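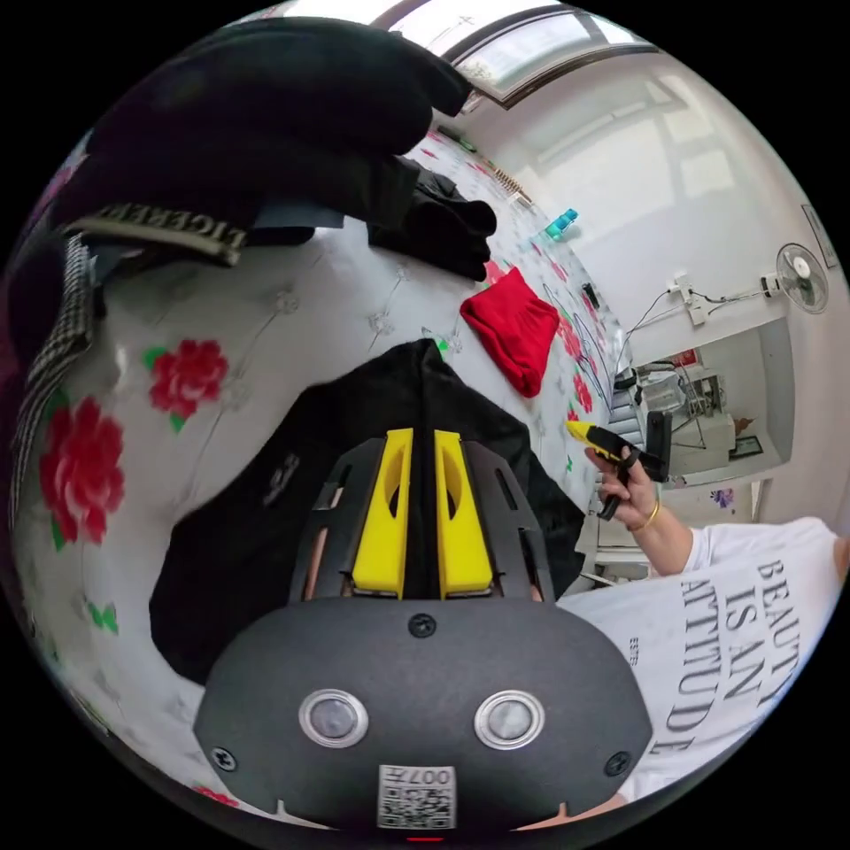
Six weeks in a rented room, part two

OK so quick one before the 7:40 bus. Part one got more comments than I expected, mostly people asking what I brought and what I'd leave home next time. So. Clothes first, then bedding, then money.

Background if you're new. I took a short contract in Numden, left my place in Ornurby empty, and rented one furnished room by the month. Deposit was 300, heating included, kitchen shared. Landlord keeps the key deposit separate (80, cash, you get it back, I did get it back).

I packed in an hour. Big mistake. Threw in two coats for what was a very warm October, and no sandals. Also way too much black. Black shows every bit of lint and I'd forgotten the lint roller, so first purchase in Numden - lint roller. Second purchase - a mug that wasn't chipped.

What I wore the whole time: the same two pairs of pants, gray sweater, four or five shirts on repeat. Everything else just sat there making me feel guilty. I've said this after every trip since college and I still do it. 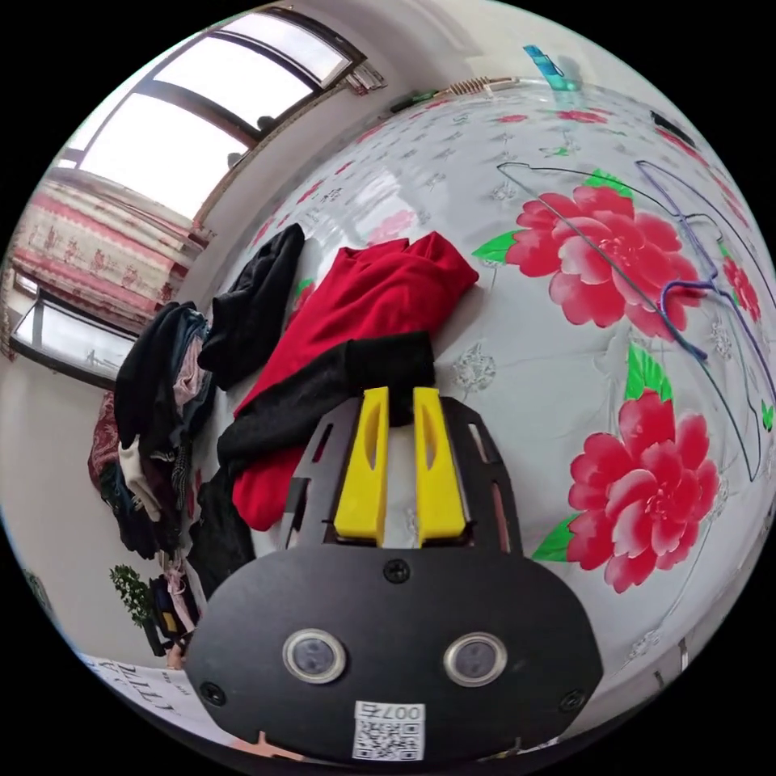 Corinne Bale
Owner of this blog, slow packer

Bedding. Ask before you go!! Some rooms come with sheets, some come with a bare mattress and a smile. My friend of a friend's room in Jerkby had nothing at all and she slept under a beach towel the first night. Mine was fine, I only brought a pillowcase. I'm picky about pillowcases. Bring your own, it weighs nothing and the first night goes easier when something smells like home.

I'm also now pro loud bedding. I had plain beige at home for years and years. Got back, looked at it, felt nothing. Big flowers from now on.

Laundry. The place on the corner took 5 for a wash and closed at 6pm, and I got off work at 6pm. You see the problem. So lots of sink washing, lots of things hung on the back of a chair. If you do this - roll the wet thing up in a towel and stand on it. Cuts the drying time way down. Jeans don't work like that, don't try jeans, I had to go to work in damp jeans and it was a long day.

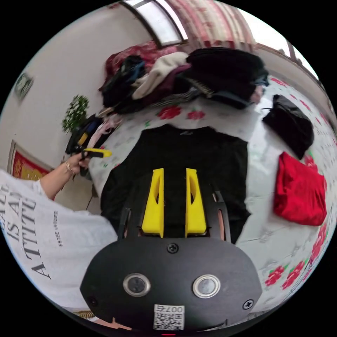 The other thing is where you put it all. I lived out of the suitcase for a week becuase I figured six weeks was hardly worth unpacking for. Wrong. Unpack the first evening. Even if it's just one shelf. I slept better the night I finally did it, no idea why.

Money, since two of you asked. I gave myself 100 a week for food and getting around, and went over it every single week except the one where I had a cold and ate toast. The market in Numden is cheap if you go late. The bakery isn't cheap ever. I went to the bakery a lot.

The bus. Pattinasarany line runs straight through and it's the one you want, the other one goes all the way out past Jerkby before it turns around and you'll sit there for an hour watching fields. Did that twice. Second time I was reading and didnt notice until the driver turned the lights off.

Would I do it again, yes, but for four weeks. Six was long. By the end I missed my own kettle and my own window and having more than one fork.

Part three will be the food one, with the lentil thing a few people wanted. Need to find the piece of paper I wrote it on first. It's in one of the coats, I think.

Bus is here, bye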